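From: Bezawit Ambaye
To: cell-upkeep list
Subject: Re: left wrist, tape again

Crisanto Mercado wrote:
> Blue tape on the left is good for 4000 cycles.
> I'd leave it and move on to the bowl task.

Good for 4000 by whose count? I don't buy it. Start with how the table is set up.
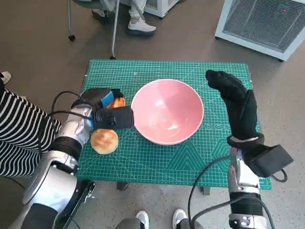 Bowl and mat, both arms in.

The cables loop outside the arms, and I'd like them clipped before Onyeka runs anything long.
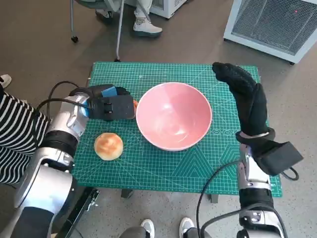
My other doubt is the tape itself. Look at the right edge, it's fraying. Tape is not a repair.

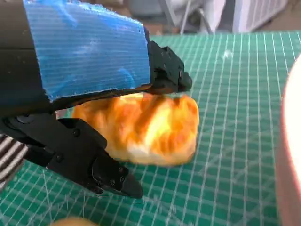

Left gripper closed, tape edge ragged.

I-seul wants the screws on the lower finger checked every 65 cycles. Fine, but who logs it?

The right hand has a sleeve, and I doubt that helps the wrist view either.
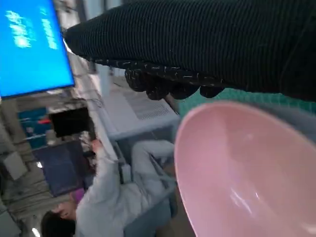

Wrist view, ribbed sleeve across the top.

Show me 8 clean hours and I'll drop it.

Bezawit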